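Cable slack on two-arm cells: the rule we settled on

5 May 2021
4 comments

The Brulis house rules used to say only that external cables must be "tidy". At Studach we read that as short, and in January a connector pulled out at full reach. The wording has since been replaced.

Each cable running outside the arm now gets a service loop, measured with the wrist at its furthest turn. The loop must not pass between the fingers at any pose in the program. We check this at 70 mm/s before anything faster is allowed, and log the joint angles at the tightest point.

Fixed ties go on the links only, never across a joint. Thorlacius prefers a sprung guide — fine on a single arm, but on a pair the guides can catch each other when both grippers work on one object.

Ties are replaced every 300 hours. Cable part numbers go on sheet 223 of the cell file, one line per arm.

Shares: 4
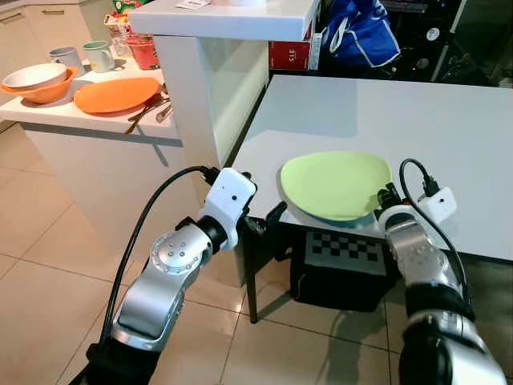 Two arms at the green plate, with a cable loop on each.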